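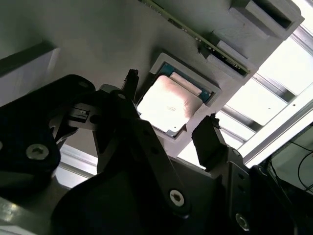

Prernuvent Memorial Keepsake Binder: Review

Feb 6, 2021

2 min read

My grandmother saved every obituary in the family, and when she passed they came to me in a shoebox, with funeral cards and church programs mixed in and a few newspaper columns folded so many times they had gone soft at the creases. I wanted one good home for all of it. I bought the Prernuvent keepsake binder in July and I have been using it most weekends ever since (my dining table would like a break).

I love this thing! The pages are heavy and stay flat when the binder is open, and the pockets come in 2 depths, so a little prayer card doesn't slide down and vanish behind a full-page clipping. Each pocket opens on the side instead of the top. I didn't think I'd care about that, but it makes a brittle piece of newsprint so much easier to get in without catching a corner.

There's a lined sheet facing every pocket page for notes, and that has turned into my favorite part. I write down where the clipping came from, who is buried next to whom, which cousin moved to Brunton and why she stopped writing. The paper takes a regular ballpoint or a pencil. A gel pen smeared on me, so I'd skip those.

It comes with 100 pages and I still have plenty left. The index tabs are blank, and I did mine by last name and then redid them by branch of the family, which works much better when half the women in the box are listed under married names.

A couple of small gripes. The slipcase is snug, and once the binder fills up you have to wiggle it in. The family tree chart in the back only goes up to great-grandparents, and it has one line for a spouse, which won't do for my great-uncle. I taped in a second sheet. I'd also like a bigger pocket for guest books, and for now mine are in a Brarnness document box on the shelf next to it.

I've already ordered another for my husband's side. His mother keeps hers in a cookie tin, and she has agreed to let me borrow it after Easter.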